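Dendurstead Snack Swap Returns This August, and It's Bigger

June 5, 2021

I get to share some happy news today – the Dendurstead Snack Swap is coming back this August, and this time we have the whole of Hattori Hall to spread out in!

If you missed the last one, it works like this. You bring packaged snacks from wherever you grew up, or wherever you last traveled, and you go home with somebody else's. Last time 162 of you came and we put 926 packs on the tables. My own kitchen cupboard still hasn't recovered (I went home with far too much licorice from Tuvholm and regret none of it).

Emiko Sugawara is running the tasting table again. "I want people to try the thing they can't read the label on," she told me, and I'm with her all the way.

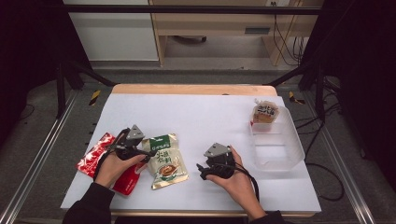
How to join in

Tickets are free, but we have to stop at 300, so please put your name down early at the Dendurstead library desk. Bring up to 9 sealed packs per person, all in date. Anything with nuts goes on the separate table by the door – we'll have stickers for you.

The folks at Grumau Bakery are bringing coffee and their salted rye crackers, which always disappear first.

Press are very welcome, hungry or otherwise. Leave a note for me at the library desk and I'll call you back.

Sandrine Arnaud
Organizer, Dendurstead Snack Swap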